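**Terminal: alguém migrou do Skalent pro Wellau? vale a pena?**

**rmoita_** - 09:12

Bom dia malta. Uso o Skalent há 7 anos, abro aquilo de manhã e só fecho quando vou dormir. Desde a versão de maio que o scroll engasga quando tenho muito output (logs de build, essas coisas). Já limpei o perfil, já desliguei as ligaduras, nada.

Um colega mandou-me experimentar o Wellau. Instalei ontem. Rápido, sim. Mas os splits... não percebo os splits. E não encontro maneira de importar os atalhos.

Alguém fez a mudança a sério, em máquina de trabalho?

**tecla_morta** - 09:31

Fiz. Não voltei.

Importar atalhos não dá, tens de escrever o ficheiro à mão. Demorei uma tarde. Depois fica em git e esqueces.

Os splits: ctrl+shift+seta. Está na documentação mas bem escondido, no capitulo das janelas.

**pinguim_de_braga** - 09:48

Discordo já. O Wellau é rápido a desenhar texto e pronto. Pesquisa no scrollback é má, não tem regex, e perde a sessão se o portátil adormecer com ssh aberto. Quem vive em ssh não ganha nada com isso.

O engasgo do Skalent é o limite do scrollback. Se o tens em ilimitado, é isso. Põe 18 mil linhas e vê.

**rmoita_** - 10:05

Estava em ilimitado. Vou mudar e digo.

**tecla_morta** - 10:11

@pinguim_de_braga perder a sessão de ssh não é culpa do terminal, usa tmux. Tenho sessões abertas no servidor há 70 dias e nunca perdi uma.

**pinguim_de_braga** - 10:20

Então se uso tmux para tudo, os splits do Wellau servem para quê? É a minha questão. Pagas uma licença por uma janela com letras.

**luz_baixa** - 10:34

Entro só para dizer que o tema importa mais que isto tudo, para quem tem os olhos cansados. Uso o Brurnska em fundo escuro, contraste médio. De noite perfeito. De dia, com claridade, não vejo os comentários no código, o cinzento desaparece. Alguém tem uma variante que aguente sol?

Hoje estou a trabalhar da cozinha e é um castigo.
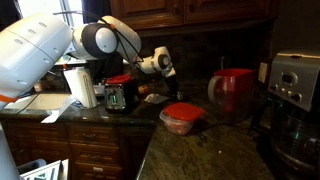
*a bancada, com a torradeira ao fundo*

Já tentei subir o brilho, fico sem bateria antes do almoço.

**tecla_morta** - 10:41

Troca a cor 8 da paleta (o preto "brilhante"). O Brurnska põe-na quase igual ao fundo, é um defeito conhecido. Sobe a luminosidade dessa e os comentários aparecem logo. No Wellau dá para ter dois perfis e alternar com um atalho.

**pinguim_de_braga** - 10:44

No Skalent também dá. Preferências, Perfis, "seguir o sistema". Existe há que tempos.

**luz_baixa** - 10:58

Boa, a cor 8 resolveu metade. Obrigado aos dois. O "seguir o sistema" é que no meu não aparece, será da versão? Tenho a que vem no repositorio da distro, deve ser velha. 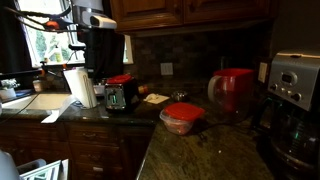

E outra coisa - a fonte. Com a Ginting a 13 os acentos ficam colados às maiúsculas, o "Á" parece um borrão. Mudei o espaçamento entre linhas e melhorou, mas agora as bordas do htop ficam com buracos. Não se pode ter tudo, pelos vistos.

**tecla_morta** - 11:06

Os buracos são dos caracteres de caixa. Há uma opção para o terminal os desenhar ele próprio em vez de usar a fonte. No Wellau vem ligada. No Skalent acho que vem desligada, confirma.

**pinguim_de_braga** - 11:15

Vem desligada, confirmo. "Desenhar caixas internamente", secção Texto. E sim, a versão da distro é antiga, tira o pacote do site.

**rmoita_** - 11:40

Voltei. Limitei o scrollback e está MUITO melhor. Ainda soluça um bocado quando faço cat a um ficheiro de 400 MB, mas isso também é pedir muito.

**tecla_morta** - 11:43

Quem faz cat a 400 MB merece o soluço. less, homem.

**rmoita_** - 11:45

Foi sem querer. Duas vezes.

Fico com o Skalent por agora. O Wellau deixo instalado, a Colleen Simard tem um guia de configuração que me pareceu decente, está em inglês. Alguém seguiu?

**tecla_morta** - 11:52

Segui a primeira parte. Boa para os atalhos, a parte do ssh está desatualizada, mudaram o nome das chaves no ficheiro. Se não arrancar, é isso. Corre com --check e ele diz-te a linha.

**pinguim_de_braga** - 12:03

Continuo a achar que é trabalho a mais para o que dá. Mas pronto, cada um com o seu.

@luz_baixa quando tiveres a paleta afinada cola aqui o ficheiro, que também trabalho à janela.

**luz_baixa** - 12:10

Colo logo à tarde. Falta-me acertar o amarelo, que está quase verde.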